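Simulation Session Operator (Robot Arms), Kullwood site
Posting 3210
Full time, on site, day shift or late shift
Open to current Fatus employees and outside applicants

Fatus runs a returns and repacking center at Kullwood. Household goods come back from customers, are unpacked, checked, cleaned where needed, and put back on shelves or sent out again. Two of the handling lines have been converted to robot arms, and further lines will follow. Before an arm is given a new handling task on the floor, the task is driven and reviewed in simulation. We are hiring operators for that step.
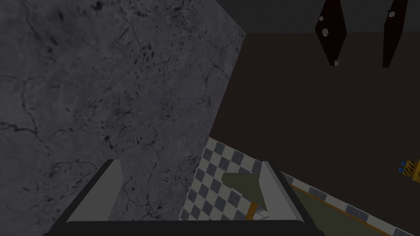
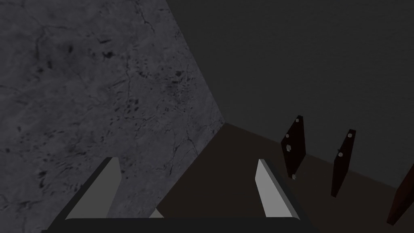
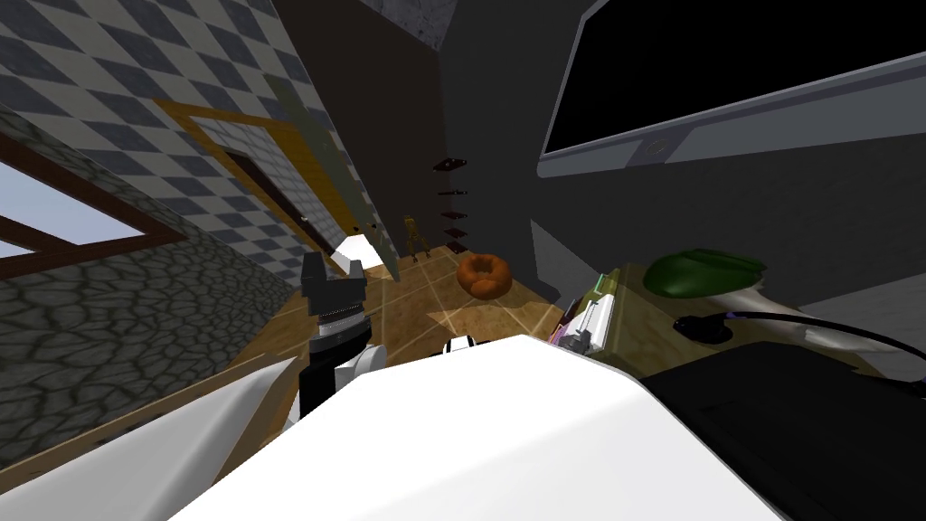 The gripper in the simulated room: two views past the fingers, then one with the white arm housing.

What the job is

You drive a simulated arm from a desk, using a hand controller and two screens. Each task has a written instruction of one or two lines, for example "pick up the item and place it on the shelf." You carry out the instruction, the session is recorded, and the recording is used to train and check the control software for the real arms.

The rooms, surfaces and objects are changed between sessions. Many of them do not look like a returns center. This is intended. The software has to cope with floor patterns, wall textures, lighting and clutter it has not met before, and the same task is repeated under very different conditions. You will also work with camera views that are tilted or placed very close to a surface, and you will be expected to judge position and distance from them.

The current task list has 132 entries. The team completes 800 sessions per week across both shifts. That is a team figure. There is no individual session quota, and pay is not tied to session count.

Duties

Drive assigned tasks to completion, or stop and mark them as not completable.
Label each session with an outcome code and, where the outcome is a failure, a cause code.
Review sessions recorded by other operators. Every operator spends one block per shift on review.
Write short notes on instructions that are unclear or that can be read in more than one way.
Report faults in the simulated scenes, such as objects that pass through each other, grips that hold without contact, or a reset that does not return the arm to its start pose.
Spend one shift every two weeks on the floor at the converted lines, watching the same tasks being done by the real arms.

The floor shift is part of the job for everyone in this role. Operators who have only seen a task in simulation tend to miss things like packaging that flexes, labels that peel, and totes that are not quite where they should be. Comments from floor staff are logged in the same system as simulation faults, and you will be expected to read them.

What has changed on the lines

We get many questions about this from internal applicants, so the main points are set out below.

Before conversion, each handling line was staffed by unpackers, checkers and packers working side by side. On a converted line, the arms do the repetitive transfer from tote to bench and from bench to shelf. People do the checking, deal with anything the arm rejects, and clear stoppages. There are fewer people standing on each converted line than there were before. Those who left the lines moved to inspection, to the unconverted lines, or into this operator group.

Lifting has gone down. Walking has gone down as well, and some staff have told us they find the converted lines too still. Attention work has gone up. A line attendant now watches more than one cell at a time, and stoppages arrive in clusters. The first rota did not allow for this and was rewritten after the first month. Attendants now rotate away from the cells every ninety minutes.

The operator role has its own strain. It is seated, it is screen work, and the motions on the hand controller are small and repeated. Breaks are fixed in the shift plan and are not to be traded for an earlier finish. Chairs and controller stands are adjusted with you in the first week and checked again in the fourth.

Operators do not supervise line staff and do not assess their work. Session recordings show the simulated arm only. They are used for software training and for operator coaching. They are not used in disciplinary matters. This is written into the site agreement, which you can ask to read before you apply.

Training

Week one: site induction, safety on the converted lines, desk setup, basic motion of the arm in an empty simulated room.
Week two: gripping, releasing, opening and closing doors and drawers, working with the wrist camera.
Weeks three and four: paired sessions with an experienced operator, outcome and cause codes, first reviews.
From week five: normal assignments, with all of your sessions reviewed until the end of week eight.

Training is paid at the full rate. The motion and gripping modules are taught by Van Wyk, the company that installed the cells and maintains them. The rest is taught by our own operators.

Most people find the camera work harder than the controller. The wrist view turns with the wrist, so left and right on the screen do not always match left and right in the room, and a large nearby surface can hide most of what you are trying to reach. Plan on two weeks before this stops being tiring.

What we ask for

Steady hand control and patience with repeated work.
Ability to read and write short instructions in plain English.
Corrected or uncorrected vision suitable for screen work over a full shift.
Willingness to work on the floor on the scheduled floor shifts, including safety shoes and hearing protection.
Legal right to work at the site.

Useful, but not needed

Time spent in picking, packing, returns or inspection. Applicants who know how goods behave in the hand usually write better fault notes.
Experience with remote handling equipment, cranes, forklifts or similar.
Any use of 3D modeling or simulation software.

No degree is required. No programming is required. Experience with video games is neither counted for nor against you, although you may mention it.

Hours and pay

Day shift runs 6:30 a.m. to 2:45 p.m. Late shift runs 2:30 p.m. to 10:45 p.m. The 15-minute overlap is for handover and is paid. You may state a preference, and we will tell you before you accept which shift is open.

The role is in the same pay band as line inspection, with the late shift supplement where it applies. Employees moving from a line role keep their length of service and any leave already booked. If an internal applicant wishes to return to a line role within the first six months, a place is held at the same grade, at Kullwood or at Stallau. After six months, a return depends on open positions.

Stallau has no converted lines at present. Surveys for conversion there begin in May, and operators from Kullwood may be asked to spend short periods at that site. Travel time counts as working time.

How to apply

Send a short letter and a work history to the Kullwood hiring office, or hand them in at the gate desk in an envelope marked 3210. Internal applicants can use the transfer form and do not need to attach a work history. Please state:

your preferred shift, or that you have none;
any adjustment you need for seated screen work;
whether you would accept short periods at Stallau.

Selection is in two parts. The first is a 40-minute desk trial, in which you drive three simple tasks and then write a note on one that did not go to plan. Failing a task in the trial does not rule you out. We look at how you approach the object, what you do after a missed grip, and whether another operator could follow your note. The second part is an interview with the shift lead and one operator, followed by a walk along the converted lines. You may talk to the staff working there, and they have been told they can answer freely.

All applicants get a written answer. Those who take the desk trial can ask for their recordings and reviewer comments. Trial recordings are deleted when the posting closes and are not added to the training set.

Questions about duties or equipment can be left at the gate desk or sent to the hiring office with the posting number in the subject line.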